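Talk notes: winter servicing for older vans
Bronwood depot, 20 December 2019

Start with the numbers. We looked after 818 vans last year and 617 of them came in at least once with a flat battery or a charging fault. Pause there. Ask who has had one this winter.

Batteries first. Most of the Clornton round is short trips with the heater, lights and rear screen all on. The battery never gets a proper charge. Explain the load test and pass the printout round. A battery that reads fine at rest can still fail under load.

Next, coolant. Say what we check: level, strength, hoses, cap. Mention that mixing types causes sludge. Drivers should write down what they top up with, even if it's only water.

Tyres. Legal limit is 1.6 mm, we change at 3 mm over winter. Pressures to be checked cold, before the van leaves the yard. Door sticker figures are for that van only, so don't copy them across.

Slide change. Diesel filters. The Peltonen vans have the drain tap underneath and it seizes if left. Drain a little at every service. The Dromano ones have no tap, so the filter gets changed early. 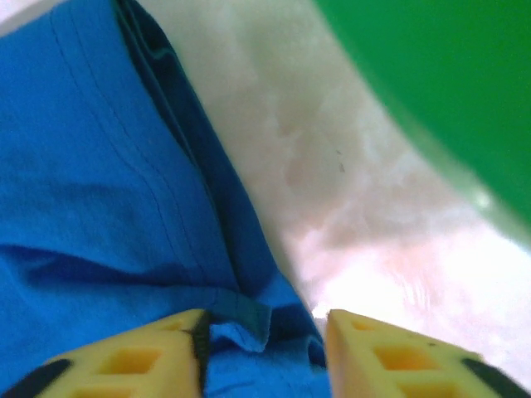
Wipers and washers. Screenwash mixed for winter, not summer strength. Lift the blades off the glass if frost is forecast.

Costs, keep this short. A recovery call-out plus a new battery came to £1064 on the worst job. The load test is £40.

Booking. January is nearly full, early slots go first. Sheet is by the door. Keys in the box with the van number on the tag.

Questions, then tea.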